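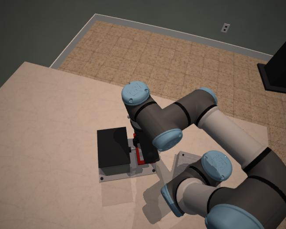

Pale tabletop, tan tiles, dark green wall.

Jan 4, 2026

I went up Skuvo Hill again this morning and I'm still buzzing, so you're getting a post about it before lunch.

If you haven't been, Skuvo is the long hump of a hill behind Badumus, 2,166 feet at the top, with a gravel lot on the north side and a trail that starts out looking like somebody's driveway. It isn't famous. It doesn't have a waterfall. I have been up it more than any other hill in my life and I love it more every time!

It was 28 degrees when I parked, which is pretty much my favorite walking temperature. Cold enough that the mud by the first gate has gone hard (in November I lost a whole boot in there and had to go back in with my arm), warm enough that your water doesn't freeze in the tube. The first mile runs along an old stone wall, then you cross the creek on two planks and the real climbing starts.
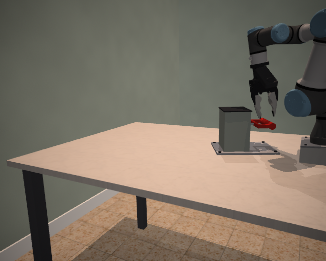 Marit Oduya

The climb is where winter wins. All summer that slope is a green tunnel and you just put your head down and sweat through it, but with the leaves gone you can see right across the valley to the water tower and the back of the school. There was a bit of frost on the laurel leaves, which curl up into little cigars when it gets cold. The colder it is, the tighter the cigar. I learned that last winter and have been telling people in parking lots ever since.

I also heard a raven. Twice! Once a deep croak and once that weird hollow knocking sound, like someone tapping on a drainpipe. I stood there with my hat pulled off my ears trying to work out where it was and never saw it.

Some notes if you want to go this month:

The lot holds maybe eight cars and the plow leaves a ridge across the entrance, so go in slowly.

Bring the pull-on spikes. The bare rock just under the summit gets a skin of ice on it from the seep, and you can't tell by looking. I put mine on at the big split oak, where there's a good flat place to sit.

Take the blue trail up and the old logging road down. The other way around is fine too, but your knees will have opinions.

I had the top to myself for 20 minutes and drank all my tea. The wind was coming straight out of the northwest so I sat on the lee side of the boulder with my back against it and ate a slice of the black bread from Navickas, with butter and way too much salt. I can't tell you how good that is up there. I've tried the same bread with the same butter at my kitchen table and it's nice, but it isn't the same food at all.

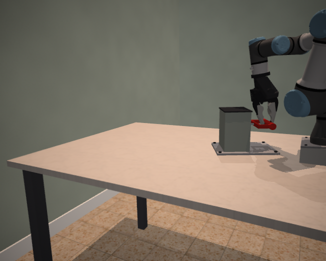 Red handle, gray box.

On the way down I finally followed the side path past the cellar hole, and it goes a lot farther than I thought. There's a row of huge sugar maples along it, an old apple tree still hanging on, and then it drops toward the reservoir. I turned back when I started thinking about lunch, but I want to do the whole thing next weekend if the snow holds off. If anyone knows whether it comes out at the boat launch, leave me a comment!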